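Simulación: el robot no gira en el baño y se queda atascado siempre (proyecto de clase)

Publicado por brukari_83

Buenas a todos. A ver si alguien me echa una mano que voy fatal de tiempo. Estamos en el segundo curso del módulo y tenemos que entregar en febrero un proyecto con robot móvil de dos brazos, todo en simulador, nada de robot real. La tarea que nos tocó es la del baño: entrar, llegar hasta el váter, coger una cosa del suelo y salir. Otros grupos tienen la cocina y el salón, que son enormes, y van ya por la parte de agarrar objetos. Nosotros seguimos sin poder movernos en condiciones.

El entorno es Tresitska, la versión que nos pasó el profe, y el planificador es Sturura con la configuración que trae de serie. El robot entra bien, avanza recto y hasta ahí perfecto. En cuanto le pido que gire para encarar la salida me dice "no valid path" y se acabó. A veces gira un poco y luego se queda vibrando, como temblando contra nada.

Lo que he probado:

– bajar la velocidad de la base a la mitad. Igual
– quitar el váter de la escena. Entonces sí gira, pero claro, sin váter no hay tarea
– subir las iteraciones del planificador de 200 a 300. Tarda más y falla igual
– reinstalar todo (una tarde perdida)

De 6 intentos seguidos me salió bien uno y no se por qué. La semilla no la guardé, ya lo se.

Otra cosa, no sé si tiene que ver: los brazos los dejo levantados con las pinzas abiertas desde el principio, porque así venía en el ejemplo. ¿Puede influir en la base? Yo pensaba que eran cosas separadas.

Gracias de antemano, y si falta algún dato lo pongo.

katene_sim

Sí que influye, y mucho. En Sturura la huella de colisión de la base no es solo la base. Por defecto coge el robot entero, brazos incluidos, lo proyecta en el suelo y encima le suma un margen. En un salón ni te enteras. En un baño estrecho te quedas sin sitio.

Te pongo por orden lo que haría yo:

1. Activa la visualización de la huella. Está en el menú de depuración, creo que en "collision" o algo asi, en mi versión lo han cambiado de sitio. Verás un contorno alrededor del robot. Si ese contorno toca pared o váter en la posición donde se para, ya lo tienes.

2. Define una postura de transporte. Brazos pegados al cuerpo, codos lo más adentro que permita el modelo, pinzas cerradas. La postura de trabajo la pones después, cuando ya has llegado. Son dos estados distintos en tu máquina de estados, no uno.

3. Baja el margen de seguridad, pero poco a poco. Si lo pones a cero de golpe el planificador encuentra caminos que luego el controlador no sabe seguir y rozas la pared en cada curva. Esa vibración que cuentas me suena a lo mismo al revés – el controlador quiere corregir, la capa de colisión lo frena, vuelve a corregir, y así hasta que salta el tiempo límite.

4. No gires dentro si no hace falta. ¿El enunciado obliga a salir de frente? El nuestro no lo decía y salimos marcha atrás. El profesor lo dio por bueno, solo pidió que lo justificáramos en la memoria. Mira si tu base admite velocidad negativa, que algunas configuraciones la llevan desactivada.

Lo de las iteraciones olvídalo. Si no hay camino no lo va a encontrar por mucho que busque.

Y guarda la semilla!! Siempre. En cada ejecución, en un txt aunque sea. El intento que te salió bien te habría dicho más que todos los fallos juntos.

Te dejo una captura del baño, desde la cámara de la cabeza, con los brazos tal como dices que los llevas: 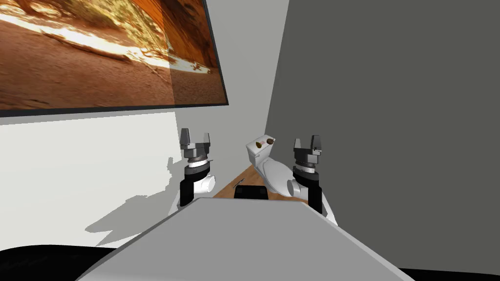
Vista desde la cabeza en el baño de Tresitska, brazos arriba y pinzas abiertas.

Fíjate en el brazo derecho, que desde esa cámara se te monta encima de la taza. Eso solo es la perspectiva y no quiere decir que choque, para saberlo necesitas la vista cenital con la huella puesta. Pero ya ves el margen que hay para girar. Mira también lo que queda en el suelo delante de la base, el bulto negro y el palito de al lado. Comprueba en el árbol de objetos si tienen colisión activada. Desde la cabeza el bulto casi lo tapa el propio cuerpo y es fácil no contar con él al planificar.

tallerbot

yo tuve lo mismo en la cocina y era la escala del robot, mira a ver si lo as importado en centímetros. reinstalar no sirve de nada. tambien puedes hacer la puerta mas ancha

brukari_83

Vale, actualizo rápido que entro a clase. La escala está bien, ya la había mirado. Ensanchar la puerta no nos dejan, la escena va cerrada y se corrige con la original.

He activado la huella y madre mía, el contorno se metía en la pared en cuanto empezaba a rotar. He hecho la postura recogida y ahora llega, gira un poco y sale casi siempre. Todavía se para alguna vez justo delante del váter. El bulto negro tenía colisión activada, efectivamente, y con una caja de colisión bastante más grande que el objeto. Eso no sé si lo puedo tocar, tengo que preguntar.

Lo de salir marcha atrás el enunciado no lo prohibe, lo he releído entero. Voy a probarlo esta tarde con la velocidad negativa.

Una duda más: ¿la postura de trabajo la lanzo antes o después de alinear la base con el objeto?

katene_sim

Después. Primero alineas, esperas a que la base esté parada del todo (mete una comprobación de velocidad, no un sleep), y luego brazos. Y al recoger igual pero al revés: brazos dentro, comprobación, base.

Lo de la caja grande pregúntalo antes de tocar nada. Si no te dejan, aproxímate un poco en diagonal, que algo ganas.

Temas relacionados

Sturura: "no valid path" al pasar por puertas
Guardar y recuperar la semilla en Tresitska
La pinza cierra pero el objeto se resbala (simulador)
Máquina de estados para robot de dos brazos, ¿por dónde empiezo?
Cómo redactar la memoria del proyecto de robótica
Velocidad negativa en la base: no responde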